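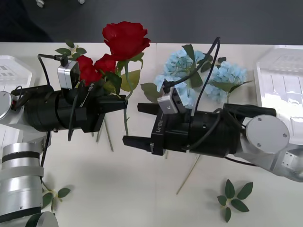
Search this board Go
Home Forums Floor Talk Automation New Posts Log In

Two-arm cell on the silk flower line, staffing after changeover

stemcount
We assemble artificial arrangements at the Kurnby site, mostly roses and hydrangea on wired stems. A two-arm cell has been running trials since August on picking and stem sorting. Arranging stays manual. Management's plan is to move the two people now on sorting to "cell support" at the same pay grade. I'd like to hear from shops that have done this. Specifically:

How did the job description change on paper?
Who clears faults, and are they allowed to reach over the table to do it?
What happened to piece rates?

Our manual sorting standard is 90 stems per hour per person. The cell is at 45. Nobody has told us what the target is.

p_marikar
We went through it at Gretcombe with a different product (cable ties and small bagged hardware). The paper job description got one added line, "monitors automated equipment." In practice it was a different job. Before, you sorted and talked. Afterward you loaded trays, watched, reset, and wrote down every stop. Get the fault log duty written in with time allotted to it. Ours was not, and people were doing it on break.

Piece rate went to flat hourly. The fast sorters lost money on that and the slow ones gained.
Prasanna Marikar

dowelpin
45 an hour against 90 is not a case for a cell. It will go back in the crate by spring. I would not rewrite anyone's job over it.

stemcount
It runs through lunch and after second shift, so the hourly number understates it. Best full day so far was 885 stems, with rejects taken out. I agree it is slow. Wired stems are a poor part for a parallel gripper. They are thin, they bend, and the heads are much wider than what you are holding. The hydrangea heads also block the wrist camera once the stem is up between the fingers.

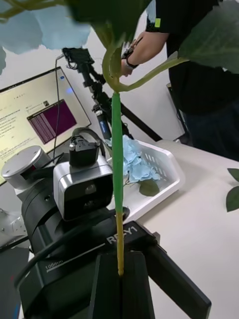

Hallam_R wants to know who decides what counts as a reject, the cell or a person. At Trastberg that question took longer to settle than the guarding did. The vendor's software scored a pick as good if the part left the tray. Our inspectors scored it as good if the part was sellable. Those two numbers were far apart for months and the reports upstairs used the first one.

stemcount
A person decides. Petals pulled off the collar or a kinked stem is a reject. A leaf sprig left on the table is not counted at all, which I have raised. Leaves are parts too and someone has to pick them up and put them back in stock.

dowelpin
So the sorters now do cleanup for the machine.

p_marikar
Part of the time, yes. It still needs to be said that the wrist complaints at our place dropped after the first winter. Sorting by hand all day is hard on people. I would not go back to it. I would go back to the old staffing, with one more person per shift than we have now.

dowelpin
Fewer complaints because there are fewer people. Was that per head?

p_marikar
Fair point. It was the raw count. I will see if I can get it per head.

feeder_bowl
On reaching over the table: get the answer in writing before anyone does it. Our rule is arms parked, stop pressed, then hands in. The pendant "pause" does not qualify. With two arms you also have to confirm that both are stopped — ours had separate controllers and one arm could be halted with the other still live. The Sarkar training sheet covers single-arm cells only, so we added a page.

stemcount
Useful. We have one stop that is supposed to drop both. I will ask to see it tested with the two arms in the handover position, since that is where most of our faults are. Stem in one gripper, other one open next to it, and it sits there until somebody comes.

Hallam_R
Ask for the time from fault to restart as well. If it averages more than a few minutes, support is a full-time post and should be graded as one.

stemcount
Grading meeting is at 2. I'll take the log duty, the reject definition and the restart times in with me and post what they agree to.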